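3.2 Case records and consent

Drostus is a case management tool used by five housing charities in Ellivville. Each client has one shared record.

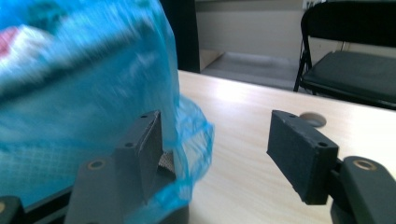 3.3 Data

We took 753 closed cases from July. Of these, 125 had no named key worker

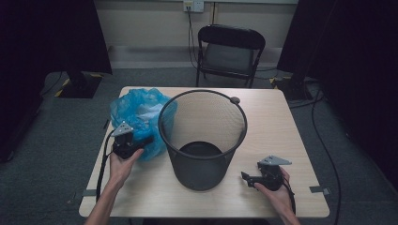
and were left out. A further 17 were duplicates. 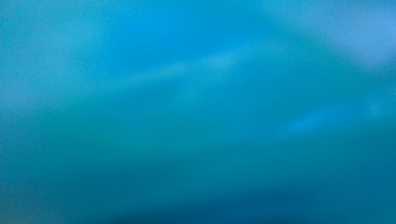 The remaining 611 were coded by Dixit and Meng using the Emik scheme.
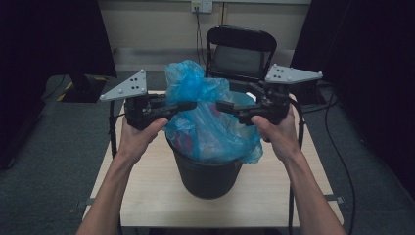

Figure 2. Two hand-held grippers and a black bin on a wooden table.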